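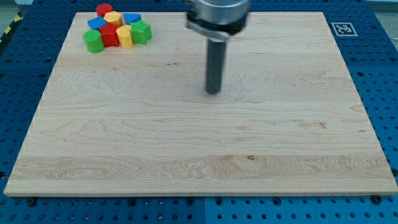
The board on the blue table, with the blocks at the upper left.

The advert had said a solid maple board, one owner, two hundred and nine pounds, and Niamh Flanagan did not believe the maple or the owner. She believed the two hundred and nine pounds. People were usually straight about that part.

"Go on, touch it," said Taner Tuncer.

She kept her hands in her pockets. The board lay flat on a blue worktable full of small round holes, and a huddle of toy blocks had been left in one corner of it, red and yellow and blue. She supposed they were there to make her think of children. She had bought a sideboard once from a man who had put a bowl of lemons on it, and the sideboard had lasted until May.

"Whose are the blocks?"

"They come with it."

"I don't want them."

"They come with it," he said again, and did not take anything off the price.

Her brother-in-law had driven her out. Corey Goodwin was a man who approved of things. He approved of the lane, of the workshop, of the kettle, and now he bent over the board with his hands behind his back as if it were asleep in a cot. "Look at that grain," he said. "Down this end. It's like flames."

It was a bit like flames. Niamh had been looking at it since she came in and had hoped that he wouldn't notice. The wavy part ran right across the near side, and there was one dark knot in it, off to the right, the size of nothing much.

"What's the knot?"

"A knot," said Taner Tuncer.

"Does it go through?"

"A branch grew there. You want me to ask the tree?"

She wrote "knot" in her notebook. She had a list of questions, and he had answered four of them so far with another question, which in her experience meant glue.

The story that went with the board was a long one, and she had already had it over the phone. It had been the top of a drawing table at the Marino school, where a teacher called Oğuzhan Dursun had taught infants for forty years and had let them build on it every morning before the register. When the school closed he took the board home on the roof of his car. Then he went into a smaller flat and there was no wall long enough for it. All of this was supposed to have happened to a thing with hardly a mark on it.

"Forty years of infants," she said. "Where are the scratches?"

"I planed it."

"So I'm not buying the teacher's board. I'm buying the one underneath."

He thought about this for longer than she had expected. "Yes," he said. "I suppose you are."

It annoyed her, getting a fair answer at that stage. She went round to the other side of the table. There was a thin dark streak further back in the pale wood, and she looked at it with her head on one side, and then with her head on the other.

"And that?"

"Mineral. In the wood. It's not a crack, run your nail across it."

"Anyone can fill a crack."

"Anyone can," he agreed.

Corey said that he would have it himself if he had the space. He had said the same about the Furia, a car with no floor, and about a plot at Grakholm that turned out to be mostly stream. Niamh told him to go and wait by the van.

When he had gone it was quieter. Taner Tuncer filled the kettle and did not offer her any. There was a second buyer, he said, with his back to her. A Mr Sachdeva.

"There's always a second buyer."

"Abhishek Sachdeva. He's coming at three."

"And he'll pay more, will he?"

"He'll pay less. He wants to cut it up for shelves."

She had to admire it. Most of them said the other man would pay more. She pictured this Sachdeva, who did not exist, with a saw he didn't own, cutting through the flames just left of the knot, and she found that she minded. She wrote "shelves" in the notebook and crossed it out.

What did she want it for? Her kitchen had a table already, a Cukar with a wipe-down top, which had cost three hundred and seventy-five pounds and had never once been looked at by anybody. It did what a table did. She ate her toast at it. If she took the board home she would have to find legs for it, and oil, and somewhere to put the Cukar, and every visitor would say what Corey had said, and she would have to stand there and hear it.

She reached out then and put one finger on the wood, near the front edge, where she thought it might be rough. She moved the finger along. She was looking for the place where he had stopped bothering. She got as far as the knot and went over it and kept going.

"Well?" he said.

"I'm not finished."

She did the back edge as well. She did the streak, with her nail, both ways. Then she picked up the red block from the back of the cluster, turned it over to see whether there was a price on the bottom, and put it down again where it had been.

"A hundred and eighty," she said.

"No."

"It's got a knot in it."

"Two hundred and nine," said Taner Tuncer. "With the blocks."

Outside a car was coming up the lane, slowly, the way people drive when they are reading house names. Niamh listened to it. It would be the post, or somebody lost. It stopped beside the van and a door opened, and she heard Corey say, delighted, that Mr Sachdeva had found it all right, then.

She got out her purse and began to count the notes on to the wood.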